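Cable Storage at Home: A Review of the Past Month

12 Oct 2020

Readers of this blog will recall that in September I undertook to reduce the number of loose cables kept in the house. The present post records the method that was adopted, the materials that were purchased, and the results so far. It replaces the short note I published on the same subject last winter, which I have taken down.

The cables had previously been kept in two drawers of the hall cabinet and in a deep box under the stairs. A full inventory was made before anything was discarded. Each cable was taken out, laid flat, identified by its connectors, and entered in a spreadsheet with its length. Cables that could not be identified were set aside for one week and then reviewed a second time. At the close of this exercise, 26 cables were retained. The remainder went to the electronics collection point in Lokport, which accepts cords and chargers at the side entrance during regular hours.

I considered three systems for the retained cables. The first was a wall rack with hooks, which I rejected on grounds of appearance. The second was a set of labeled paper envelopes. These were satisfactory for thin cables but split at the corners when used for anything heavier. The third was a shallow divided tray from Binside, sold in a width of 400 millimeters, and this is the system now in use. Two trays fit side by side on the upper shelf of the cabinet with a small margin for the fingers.

The coiling of the cables required more attention than the choice of container. For many years I wound cables around my hand and elbow, and the result was a twist that returned each time the cable was used. The present practice is to work on a table, to form loops of equal size, and to turn the cable slightly between the fingers as each loop is laid down. Both ends are left outside the coil, so that the type of plug can be read without unwinding anything.

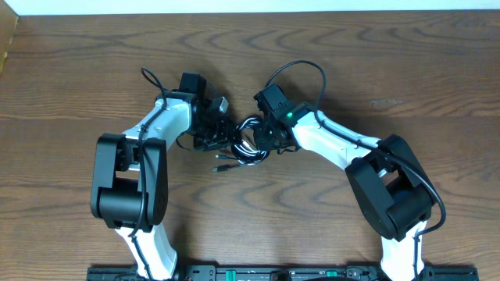 Should a coiled cable be secured with a tie before it is put away?

A soft fabric tie is recommended for any cable longer than an arm's length. It should be fastened loosely enough that a finger can pass beneath it. Short cables may be placed in the tray untied, provided that each has its own compartment. Wire twist ties are not recommended, as they can mark the outer covering.

A word on labels. I use plain white tags, folded over the cable a few inches from the plug and written in pencil. The tag states the device and the year of purchase. Printed labels were tested and looked very neat, but the adhesive gave way in the heat of the cabinet, which stands beside the boiler cupboard. Some residue remains on one of the laptop cords and I have not yet found a satisfactory way to remove it.

Certain items have been excluded from the system. Extension cords remain on a hook in the garage. The cable for the old slide projector, purchased on a trip to Cáceres and fitted with a European plug, is kept with the projector itself. Holiday lights are a separate matter and will be addressed in a later post.

Two readers wrote to ask whether the trays are available in Wilanmont. The hardware store on the main street had them in the narrower width only when I inquired, and the staff were willing to order the wider one.

The inventory will be reviewed again in 90 days. Any cable that has not left its compartment by then will be considered for disposal, with the exception of the camera charger, which is needed only in summer. The spreadsheet is available on request through the contact page.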